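In Defense of the Boring Desk

Najwa Masri

31/03/2019
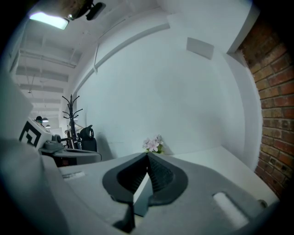
The Rent on a Flat Surface

My sister-in-law owns more than 60 fridge magnets and not one clear foot of counter. She blames the house. I blame the magazines, which have been telling us for years that an empty surface is a cry for help. Put a bowl on it. Put three pebbles in the bowl.

I work at a plain desk, and visitors to our Cokham office look at it the way people look at a bald man in the rain. Last winter Cameron Tapsell brought me a cactus. I thanked him and put it on his desk, where it is doing very well.

What Are We Decorating For?

A colleague, Heather Tuhiwai, keeps 22 pens in a mug and borrows mine. She says the clutter helps her think. It may, but I have watched her look for a stapler for 5 minutes with her elbow resting on it.

I'm not preaching here. My car is a disgrace, and there is a drawer in my kitchen I open only with 2 hands and some courage. But a desk is where I try to finish things -- a letter, a tax form, a sandwich -- and I finish them faster when there's room to put them down.

In April the office is getting new shelves. I have been asked what I plan to display on mine. I said dust, and was told there would be a sign-up sheet.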